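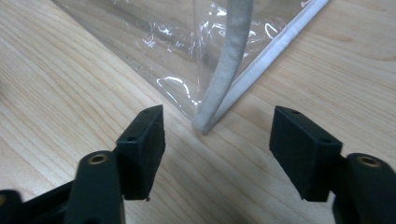
A clear bag on the table, ready for the next batch of seeds.

I'd been meaning to get Rodel Tiongson to sit down with me since March, when he gave me a handful of beans at the Girketti swap and told me not to plant them too early. I planted them too early. He laughed for a good long while when I told him that.

"Everybody does it," he said. "You get one warm weekend and you lose your mind!"

Rodel has been saving seed for most of his adult life, and he keeps a handwritten notebook with 1291 entries in it (he let me flip through, and yes, I was jealous). Each one gets a number, a plant name and a line or two on where it came from. Some of them are just lovely. One reads "squash, lady on the bus, said it was her aunt's."

I asked which one he'd save first if the house flooded. He didn't even have to think – it's a small brown pole bean he calls Trondano, after the street where he got it. "It's not the best bean I grow. It's kind of mealy. But the family that gave it to me moved away and I've never seen it anywhere else, so I feel like I'm on the hook for it."

We got onto storage, which I know a lot of you want to hear about. Rodel dries everything on old window screens in his back room for two weeks, longer for corn and big beans. Then it all gets bagged and labeled and goes into the coolest closet he has. "Dry, dark and cool. If you can only manage dry, you're still ahead of most people. I did the fridge for a few years and kept forgetting to let the bags warm up before I opened them, so I quit."

And tomatoes? He ferments them in a cup of their own juice until the smell gets bad, then rinses. His wife makes him do that part on the porch.

His oldest seed catalog is from 1866, found in a box of sheet music at a yard sale. He doesn't lend it out, but he read me the cabbage page over coffee and I could've listened to all eight pages of cabbages, seriously.

Next year he's growing out a pepper from a neighbor named Pandey, who swears it's the hottest thing on the block. Rodel isn't convinced. "I ate one whole and I was fine. My son was not fine." He'll have seed to share in the fall if it comes true, and he's asked me to grow a few plants too – after the last frost this time.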